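Unit 4 handout: Planning a gripper budget
Instructor: Zhuoran Dong

Start with the parts that wear. Arms last for years, but fingertips do not, and cloth handling is hard on them. The Turnthorpe lab orders 17 spare tips per term and keeps them on their own budget line.
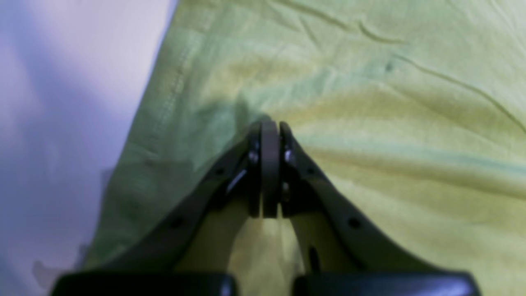
Fig. 4.2. Two-finger gripper with its tips down on green cloth.

For Tuesday, price one cloth-handling station from the Vikitz list:
- fingers, one pair: $152
- fingertip pads, each: $33
- fasteners: use the shop stock, no charge

Total for the station, with two sets of spare pads (two pads per set): $284. Check this against your own sheet. Shipping from the Ridgeway warehouse is billed separately. Quotes requested in August must be renewed before you order.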